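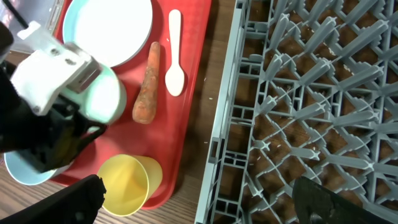
I've been trying to get the lunch things cleared right after we eat, and a tray has helped more than I expected. Before, I made four or five trips and left half of it on the table anyway. Now the plate, spoon and cup all go on the red tray, along with whatever else is lying around, even a carrot, and the gray dish rack goes right next to it. The crumbs on the table get wiped up last.

The rack used to live by the sink, but there was never enough room for it there. Yatziri Palacios suggested moving it to the table at mealtimes and I've kept doing that.

Next job is the cupboard over the stove. I'd like to have it sorted by August.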